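November, 7 a.m. Boiler pressure down again overnight. Bled the radiator on the landing and topped up the loop; the Kuster valve weeps slightly at the spindle but holds. Meter reads 873.

Ingeborg Leitner rang about the flue survey. She wants the old Huner thermostat off the wall before she comes - I agreed.
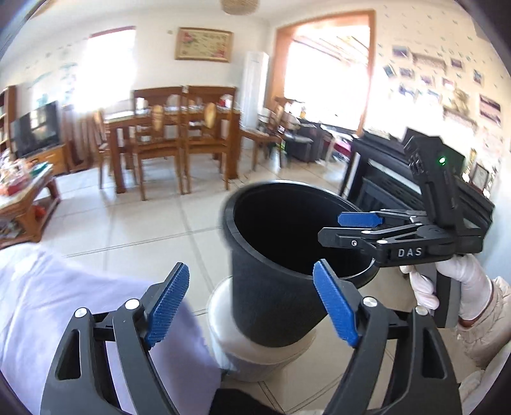

Photo: Ingeborg Leitner

Set the return temperature to 44 degrees and left it there all afternoon. Bedroom slow to warm, dining end quicker. Ordered 14 metres of pipe lagging from Stetier. Drain cock still to do.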